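Print this page
E-mail this page

3. The student project: buns from steamer to plate

3.1 Why we chose food

When we first planned the course, we meant to have the students stack wooden blocks, as so many introductory courses do, and we had even bought the blocks. It was Noreen Lodhi, who was teaching the lab section by herself that year, who suggested that we let the teams vote on a task from their own kitchens. The vote went to steamed buns by a wide margin, and we have been grateful for it ever since. A bun is soft, it is round, it will happily roll away from you, and every student in the room already has an opinion on how it ought to be handled. We found that this last point mattered a great deal. Students who had been shy about control loops and joint limits in the lectures were more than willing to argue about how hard one should squeeze a bun.

The task as written in the course handout is short. Two buns sit in a steamer pot on the table, and a plate stands to the right of the pot. The two-armed robot, operated by a student through a pair of leader arms, must move both buns to the plate without tearing them. Each team of 3 students was asked to record 40 good demonstrations, to train a policy on them with the software we provided (a small package we call Fangate), and then to write an account of what their policy did well and badly. The account carried more weight in the grade than the success rate did, and we told them so in the very first session, and again in most of the sessions after that.

3.2 Setting up and recording

The teams gave themselves names, which we have kept in this paper because the students asked us to. Team Ovar and Team Gredach recorded in the mornings, and Team Hà took the late slot, which ran until 9 p.m. and sometimes, we must confess, a little past it. Within a team, one student operated the arms, one kept the log, and one reset the table between attempts. We asked them to trade places after every ten recordings, so that no policy would be trained on the habits of a single pair of hands. Figure 2 gives the robot's head view at the steamer, with the left gripper between the two buns.
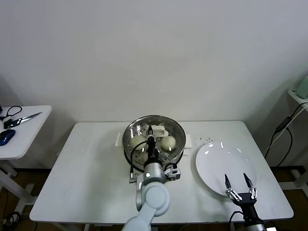 Figure 2. Head-camera view during the bun task.

The question of which arm should do the lifting took up more class time than we had allowed for. Team Gredach used the left arm for everything, on the grounds that one arm is easier to learn than two. Team Hà wanted a handover in the air – the left arm to lift, the right arm to receive and set down – and they held to this plan through a long and rather discouraging first week. Team Ovar began with the handover and gave it up. We did not tell any of them which plan we preferred, and in truth the two of us did not agree on it.

By the end of the recording period the three teams had made 237 attempts between them, of which they kept the required 120. The logs of the rejected attempts turned out to be some of the most useful reading of the semester. The most common entry, by far, was a grip that closed too high on the bun and slid off the top. The next was a wrist touching the rim of the pot on the way out. Both are easy to miss while you are operating the arms, and both show up quickly once somebody sits down and writes out what went wrong, in plain words, attempt by attempt.

3.3 What the students changed

Rainer Reinholz, who looked after the hardware, had set the closing force of the grippers at the start of the course and had expected to leave it alone. After the second session he lowered it at the request of all three teams. This meant that the earliest recordings were no longer comparable with the later ones, and we let each team decide for itself whether to keep them. Two teams threw them out. Team Gredach kept theirs and devoted a good page of their report to defending the choice, with a comparison of policies trained with and without the early recordings – a comparison we had not asked for and were delighted to receive.

The students also rewrote our rule for a successful attempt. Our handout had said only that both buns must be on the plate. They added that the skin of each bun must be whole and that the pot must not have shifted on its base, and we have used their wording in the handout from then on. The results given in Section 4 follow the students' rule.

Print this page | E-mail this page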